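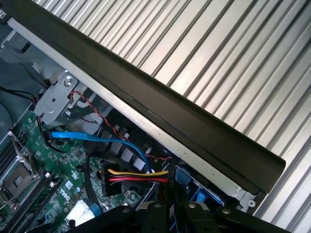 Open-Case Check, Desktop Towers
Griffiths building, Room 376
Unit tag: 1816
Checked by: Soledad Rosenthal
Second look: Eskil Magnusson
Batch: Trarkley return, 400 towers

Marks are OK, FIX, N/A or ASK. I type my comments under each item as I go, so forgive the rambling. Eskil reads these on Tuesday and he'd sooner have too much than too little (his words, and he may come to regret them!).

PART A. BEFORE ANYONE REACHES IN

A1. Power cord out of the wall and out of the supply. OK
Both ends. I know people who pull the wall end only and call it done, and then the loose cord gets dragged along behind the tower and catches on something.

A2. Power button held down for ten seconds with the cord out. OK
I count out loud. Feels silly, works fine.

A3. Wrist strap on and clipped to bare metal. OK
Strap tester gave me a green light on the second try. First try I had my sleeve under the band. The one on the hook by the door is getting stretched out, so please put a new one on the next Murnach order, small size if they have it.

A4. Rings, bracelets, lanyards off. OK
Lanyard in my back pocket. It always ends up in there.

A5. Tower lying flat and steady. OK
No rocking when I pressed on the corners. If you get one that rocks, check that a foot hasn't dropped into one of the slots in the table before you go blaming the case.

A6. Side panel off and put somewhere it can't slide. OK
Please don't stand it on end against a table leg. Those edges are thin and they're right at shin height.

PART B. SHARP AND PINCHY PLACES

B1. Edges of the chassis, by eye first and then with a gloved finger. OK
Go slow near the stamped parts. I found one little rough spot on the lip, nothing that would cut you, and I gave it two passes with the file and vacuumed up after. I'd call it OK now but Eskil, run your thumb along it and see if you agree.

B2. Sheet-metal brackets tight. OK
Hand check for wobble, then a screwdriver if I'm suspicious. I wasn't.

B3. Loose screws inside the case. OK
I tilt, I listen, I tilt the other way. Quiet! The last tower I did had two rolling around under the board, so I was braced for it.

B4. Expansion slot covers all held down. OK
The blue tabs make this quick. Push each one with a fingertip, and if it moves more than a tiny bit write FIX. 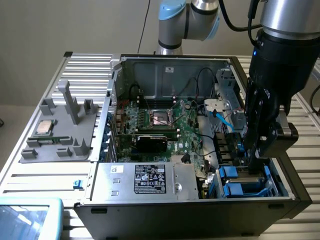

Unit 1816 on its side with the side panel off.

PART C. BOARD AND SOCKET

C1. Processor out or in? OUT
Write down which, every time. The sheet that came with the pallet doesn't say, and the people at Pornarora who get these next will want to know before they plan the rebuild.

C2. If out, socket covered. FIX
Open pins, no cap. I really don't like leaving one this way, even for a lunch break. It's so easy to drop a screw on those contacts, or brush them with a cuff, and then you've got a dead board and a long afternoon. I've asked for a bag of plastic caps. Until they get here, nothing gets carried over the top of the board, please, and that goes double for coffee.

C3. Socket pins looked at with the magnifier. ASK
I think they're all fine? There's one near a corner that I kept going back to. Turned the lamp three different ways and changed my mind each time. Eskil has better eyes than me and a better magnifier, so this one's his.

C4. Socket lever moves freely. OK
Two fingers, no forcing. If it fights you, stop.

C5. Board free of scorch marks, swollen capacitors and sticky stuff. OK
I also sniff. A burnt board has a smell you don't forget. This one smells like an old office, meaning dust and carpet.

C6. Graphics card seated. OK
It's a small one and it sits level. Press on the edge above the slot, never on the far corner.

C7. Memory slot clips move and aren't cracked. OK
White clips yellow and get brittle on some of these, so open them gently. I've snapped one myself. It made a noise like a potato chip and I felt terrible all day.

PART D. CABLES

D1. Every data cable pushed fully home. OK
The blue ones are easy to follow, bless whoever picked that color. Push at the connector and never pull on the cable to test it. I'm begging.

D2. Drive power plugs: no melting, no browned plastic. OK
Look at the plug from the side as well as the top. Heat damage usually starts down low.

D3. Nothing pinched under a rail or bracket. ASK
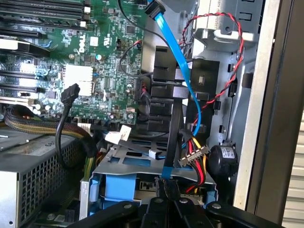 I followed the thin red and black pair with the tip of a plastic pick, and I'd like a second opinion on how it's routed before the panel goes back on. Insulation felt fine the whole way along as far as I could get. If there's a bit of slack to be had I'd move it over. It's a two-minute job and I'd feel better.

D4. Cables clear of fans. OK
Spin each fan by hand and listen for a tick. If one does tick, find out what it's touching before you reach for the zip ties.

D5. Cable sleeving intact. OK
The wires do show through the mesh on the thick bundle, and I got two questions about that last week from newer people. Seeing color through the mesh is normal. Seeing copper is a FIX and you should come and get me.

D6. Loose plugs noted. ASK
Before you tuck any spare plug out of the way, check it against the board sheet. I've got the wrong revision of the sheet in my binder, so I can't sign this off tonight.

PART E. POWER SUPPLY

E1. Vent grille clear. OK
Short bursts from the air can, held upright, safety glasses on. Do it over by the window.

E2. Supply casing closed and all its screws present. OK
We don't open these. Ever. If you think one needs opening, it needs recycling. Yellow bin, cord wrapped and taped.

E3. Supply label readable. ASK
I couldn't make it out from where I was leaning and I'd already taken my reading glasses off. Will copy it down in the morning.

PART F. LEAVING THE TABLE

F1. Tools counted back into the tray. OK
The long Phillips went missing for a good five minutes. It was in my hair.

F2. Status tag on the tower. OK
Orange tag, HOLD, with C2, C3, D3, D6 and E3 written on it.

F3. Table wiped, floor checked for screws. OK
One found, by the chair. Went in the jar.

Running tally for the batch: 73 through Parts A to F, with this one on hold until the caps come in.

Note back from Eskil, added February: Thumb test on the lip is fine, no complaints. Looked at C3 for a long time and the pin is straight, it's the lamp. Moved the wire on D3 over a little. Right revision of the board sheet is in the top drawer, Soledad, under the strap tester. Caps still not here.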